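Ghorbani on Graston Ave, worth the hype?

saltcellar49
Everyone at work keeps pushing the tasting dinner at Ghorbani. It's 50 a head before drinks and the reviews all read like the same person wrote them. Has anybody here paid their own money for it?

Sorkmont_Eats
Went in March. Lamb was good, rice was better, and the "house bread" tasted like the bread at every other place in town. I wouldn't pay that again. Lunch is half the price and it's the same kitchen.

zuleica_b
Disagree on the bread, they bake it there. I've watched them do it. The eggplant dip alone is worth the trip.
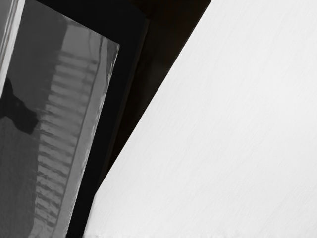 Blank white surface, dark on the left

saltcellar49
Baking it there doesn't make it good, though. Were the portions decent?

zuleica_b
Small plates, but they keep coming. I took food home.

pit_and_peel
They have 3,000 followers and a waiting list, and I still got a table at 6 pm without calling. Make of that what you will. Service was slow even so.

Sorkmont_Eats
Same for me. The list is marketing.

zuleica_b
Or you went early. Try 8.

saltcellar49
I'll do the lunch and report back. Not spending 200 on four people to find out.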